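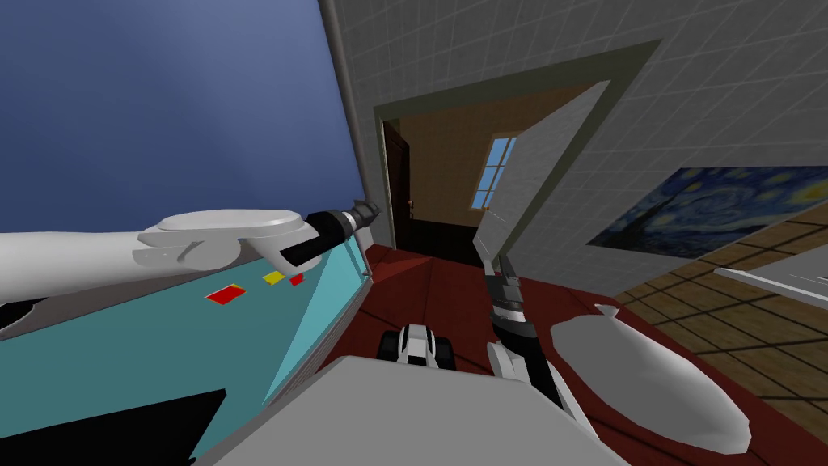 Two arms in the big room, teal surface on the left, team build 26

From: Nitenau club list
Date: July 21, 2020
Subject: Re: [nitenau-sim] which room do we enter for Brutholm?

> Hi all, quick one before the call. The entry form for Brutholm wants us
> to name the house we'll be running in, and I see two in the shared
> folder. Are we going with the small flat from April or the big one with
> the kitchen? Also, I was at the Badawi lab page trying to work out
> whether the wrist camera counts as one of our allowed views, and I
> couldn't tell from the wording. And is anyone else getting the arm
> folding itself in half on reset? I've had it twice tonight and I'm
> starting to think it's my laptop.

The big one! Please, the big one. I know the small flat loads faster and I know we all got fond of it in April, but the new house is so much more fun to work in. There's a red carpet, tiled walls, Starry Night hanging up, and a doorway you can see through to the next room (window and all). After a spring of staring at beige boxes I was grinning at my screen like a kid.

More to the point, it gives us both halves of our entry in one file. The flat pieces sit on the teal surface by the blue wall, so the sorting task happens right there, and then the kitchen corner is in the same house for the reaching task. We won't have to swap scenes between rounds, and anybody who sat through the last practice run knows how long that swap takes.

On the fold-up: it isn't your laptop, I had it too. The reset was sending the left arm to the old home pose, which was written for the April robot with the shorter forearm. I put a fix in last night. Pull, delete your local poses file (it won't overwrite by itself, sorry) and run the reset script with seed 617. If the arms come up reaching out in front of the body, you're good. If the left one tucks in under itself, you still have the old file somewhere, and on my machine "somewhere" was the downloads folder.

Now the wrist camera. I read the rules three times and I'm pretty sure it's allowed, as long as we list it on the form along with the head view. Somebody should still write to the organizers and ask, because the paragraph about "onboard views" could be read either way. I'm happy to do that if no one has already.

I really hope they say yes, because the kitchen is where that view earns its keep. 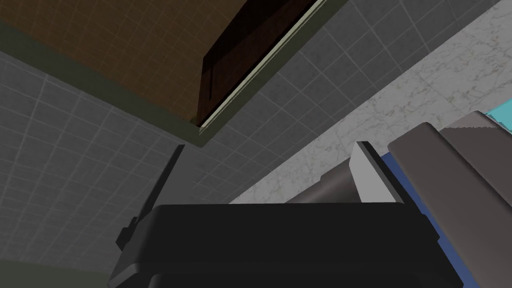
With the cabinet overhead and the counter running off at a slant, you lose your sense of up very fast if you're driving by hand. My advice is to find the tile grid first. The grout lines give you something to steer by, and once you've got the line where the counter meets the wall, you can bring the finger in slowly from there. I was hopeless at it for an hour and then something clicked, and now it's my favorite part of the whole project.

What I haven't solved is the dark stuff. The gripper is black, and it takes up a lot of the picture, and when a dark gray thing is lying right behind it our color threshold wants to call them one object. The first-year group had an idea about masking out the gripper by its known shape before we run the detector, which sounds right to me and also sounds like a nice self-contained job for someone. Any takers? You'd need to be okay with the transform code, but I can walk you through it on a call and it's less scary than it looks.

Couple of other things while I'm typing:

The Kedton machine is back up and we have our slot again. Please log out when you're done, the physics slows to a crawl with two sessions open.

Keep your practice logs, even the ugly ones. We have 767 of them from the spring and they've already saved us from repeating one bad idea.

If you tune the grip force, write the old value in the comment line. I spent a whole evening putting one back.

I'll fill in the house name on the form tomorrow unless I hear loud objections tonight. And thank you for asking about the camera, I'd been putting off reading that page for weeks.

See you on the call!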